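Tevuvance Shared Workshop Forum > Builds in Progress
Gripper arm for lifting cookware: finger pad wear 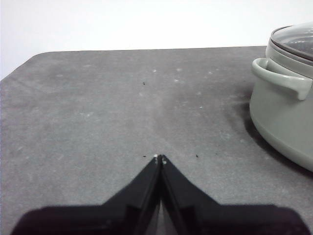 Wrist view, fingers closed at the tips, pot at right.

bench_44 wrote:
Members are invited to comment on the present build. The arm is to lift the green pot by its side handle. A small white mark is visible on each finger, and I cannot determine whether it is residue or wear. The pads are rated for 2000 cycles; the log shows 152.

nimik_user wrote:
Wear at 152 cycles is unlikely. Please wipe the pads with alcohol and inspect them again. The tabletop should be cleaned as well -- there are specks near the fingertips.

ustivance_shop wrote:
I respectfully disagree. My own pads were replaced before 1000 cycles. The closing force should be reduced first.

nimik_user wrote:
Reduced force is not advisable for a pot with a glass lid.

bench_44 wrote:
Both points are noted. The pads will be cleaned first, and the force setting will remain unchanged until then. Does anyone have spare pads in the Vương size?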